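Two arms, one table, and a book of rules

At Lostura the rule book for the two-armed benches has 17 pages. It began in March as a single sheet taped beside the door. The company repairs small household goods, and it wanted robot arms to pass tools and sort parts. The arms were delivered quickly. The question of how people should behave near them took much longer.

I visited the workshop in Norðdahl to see how such rules are made. Much public talk about robot safety is about fences and big red buttons. These matter, of course, but the staff here spend more of their time on smaller things: where a cable may hang, which tools may stay on the table, who is allowed to change the speed.

The first rule is that each arm has its own half of the table. The middle is shared, and only one arm may enter it at a time. The second rule is about tools. Anything with a point or a hot end must be cold and unplugged before it is put down between the arms, and a person must check this by hand. The rule was written after a near miss with a soldering iron, and it was later widened to glue guns.
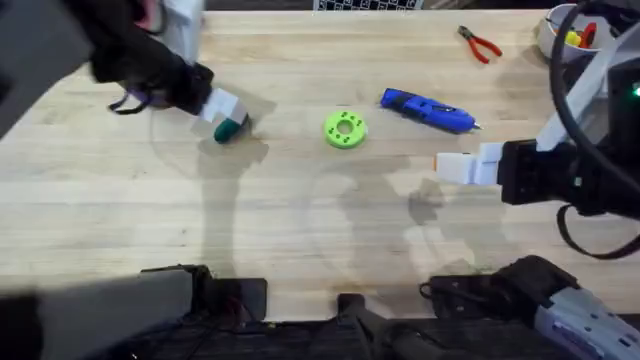
Tools and a green ring lie between the two arms on a wooden bench.

Every stop is written in a log, also the short ones. When I came, the log had 842 lines. Most of them are dull reading - a part slipped, a cable pulled, somebody leaned too far over the table. But the dull lines are useful. Several stops came from cables which had too much slack, and the cable rule was rewritten.

Not everybody is happy. In Pudlow, where the partner firm Nirnen runs similar benches, the workers find the checks slow. They have asked to skip the hand check when the same tool is used again within the same hour. Lostura refused. The two firms now discuss a common text, and on page 2 of the draft there is still an empty space where the speed limit for shared work should stand.

The next version is planned for 15th September. Until then the sheet by the door remains, with corrections in pen.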